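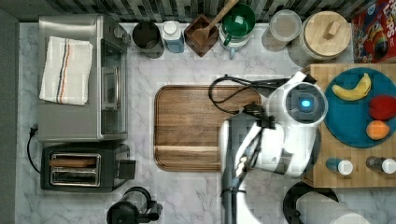
Serkar kitchen kit from Nesholm, worth keeping after the trial?
Forum: Arms and Grippers > Buying and Reviews

torque_ledger
Posted 24/05/2020
We have the Serkar kit on trial and I need to decide whether to return it. The quote is $4000 with the arm, the two-finger gripper and the setup service. The task is clearing and setting a counter: plate, fruit, canister, cereal box, cutting board. I logged 664 grasp attempts. Fruit and canister are fine. The cutting board is the problem. It lies flat and the fingers can't get under the rim. Most of my failures are there.

bushing17
Which fingertips? The stock ones are too thick for anything flat. Prurkoda sells a narrow set that bolts on with 2 screws per finger. You have to redo the tool offset afterward or every pick lands low.

torque_ledger
Narrow tip already. Offset redone twice. Approach is from directly above, fingers open, then a short slide toward the edge.

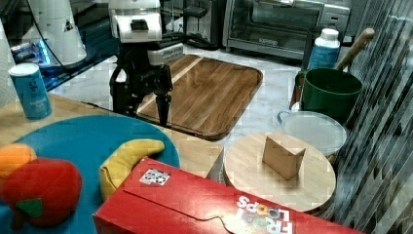 Gripper open near the lower left edge of the board.

hawthorne_lab
Vertical approach on a flat board won't work reliably with any fingertip. Tilt the wrist and come in from the side. We have run the same kit in the Hawthorne building since April and side entry fixed most of it. I'd keep the kit.

bushing17
Disagree on keeping it. Side entry needs clear space next to the board, and his has a plate on one side. At that price the planner should handle clutter without hand-placed waypoints. Ours needed 17 of them for one board.

hawthorne_lab
Then your collision margins are at the default. Lower them. The default is set for moving people, not for a static counter.

bushing17
Lowered them. It clipped the cereal box on the way in. The box is light, so no damage, but I wouldn't do it next to glass.

torque_ledger
Does the setup service cover margin tuning, or only mounting and calibration? The quote says "workspace configuration" and nothing else.

hawthorne_lab
Calibration and one saved workspace. Tuning was billed separately for us, around half a day. Get it in writing before you sign.

torque_ledger
Asked Nesholm for that and for a trial extension. I'll run side entry on the board with the plate moved back and post the numbers.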